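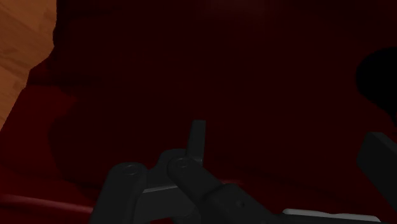
**Kann ein Roboter heute schon die Wäsche zusammenlegen?**

Einzelne Teile unter guten Bedingungen ja, einen gemischten Wäschekorb am Stück eher nicht. Wer ein solches Gerät zu Hause oder im Betrieb ausprobiert, kann mit ein paar Handgriffen dafür sorgen, dass es öfter klappt. Die folgenden Tipps gelten für Haushalt, Waschküche und kleine Werkstatt.

## Stoff

Stoff ist für Greifer schwierig. Eine Tasse sieht von jeder Seite nach Tasse aus, ein Tuch sieht nach jedem Anfassen anders aus. Auf dunkelrotem Stoff sind die flachen Falten im Schatten kaum zu erkennen, und ohne erkennbare Falte oder Ecke fehlt der Maschine der Ansatzpunkt.

- Licht von der Seite einschalten. Eine Stehlampe auf Tischhöhe zeigt Falten besser als die Deckenlampe.
- Dunkle Teile auf hellen Untergrund legen, helle auf dunklen.
- Jedes Teil einzeln hinlegen, mindestens eine Ecke frei.
- Handtücher, Geschirrtücher und Servietten zuerst. Rechteckige Stücke gelingen am häufigsten.
- Spannbetttücher selbst falten.
- Socken von Hand paaren. Das geht beim Fernsehen nebenher.

Marcelino Herrero betreibt in Adcombe eine kleine Mietwäscherei und hat im Dezember einen Faltversuch mit Geschirrtüchern gemacht. Von 123 Tüchern lagen am Ende 112 so, dass er sie ins Regal räumen konnte. Die übrigen waren schief oder doppelt gegriffen. Seine Mitarbeiterin war mit demselben Stapel deutlich früher fertig, der Versuch lief allerdings abends nach Ladenschluss weiter, als sie schon zu Hause war. Für Hemden hat er ihn gar nicht erst angesetzt.

## Boden

Saugroboter sind die Ausnahme, die seit Jahren brauchbar arbeitet. Holzböden und kurzer Teppich sind kein Problem. Probleme machen lose Tücher, Kabel und Fransen.

- Vor dem Start alles Textile vom Boden nehmen, auch den Lappen unter der Heizung.
- Teppichfransen umschlagen oder mit Klebeband fixieren, das sich vom Holz rückstandsfrei löst.
- Auf geöltem Holz die Wischfunktion auf die kleinste Wassermenge stellen.
- Bürste einmal pro Woche ausbauen und Haare mit der Nagelschere durchtrennen.

## Küche

Geschirrspüler einräumen können Vorführgeräte, solange die Teller einzeln stehen. Im Alltag steht eine Pfanne quer. Töpfe schrubben, Arbeitsplatten um den Toaster herum abwischen und Reste umfüllen bleiben vorerst Handarbeit.

Wer trotzdem testen will, sollte mit Kunststoffgeschirr anfangen. Messer gehören vorher aus dem Korb. Feste Plätze helfen: Wenn die Becher immer links stehen, findet sie das Gerät schneller, die Kinder übrigens auch.

## Werkstatt

In der Werkstatt sieht es besser aus, wenn sich ein Handgriff oft wiederholt. Purificación Aguirre lässt in ihrer Polsterei Schrauben und Beschläge von einem kleinen Greifarm in Kästen sortieren. In einer Schicht hat er 842 Teile abgelegt. Den Bezugsstoff spannt sie weiter selbst, Leder sowieso. Einen Versuch mit Bezügen hat sie nach 2 Tagen abgebrochen, der Greifer zog Fäden.

Was sich bei ihr bewährt hat:

- Teile flach ausbreiten, nicht schütten.
- Greifbacken täglich mit einem trockenen Tuch abwischen. Öl und Holzstaub setzen sich in die Gelenke.
- Für empfindliche Stoffe Gummikappen auf die Backen stecken und auf Grate prüfen.
- Den Arbeitsbereich mit Klebeband auf dem Tisch markieren und nichts anderes darin abstellen.
- Greifkraft niedrig anfangen und in kleinen Schritten erhöhen.
- Vor jedem Eingriff von Hand ausschalten, auch wenn nur ein Faden hängt.

## Lohnt sich das?

Für einen Haushalt mit zwei Maschinen Wäsche in der Woche derzeit kaum. Vorsortieren, Hinlegen und Nachfalten brauchen fast so viel Zeit wie das Falten selbst. Für eine Pension mit lauter gleichen Handtüchern kann die Rechnung anders ausfallen. Vor dem Kauf sollte man eine Probe mit der eigenen Wäsche verlangen, samt den dunklen und den verwaschenen Stücken. Auch nach Ersatzbacken fragen und was sie kosten.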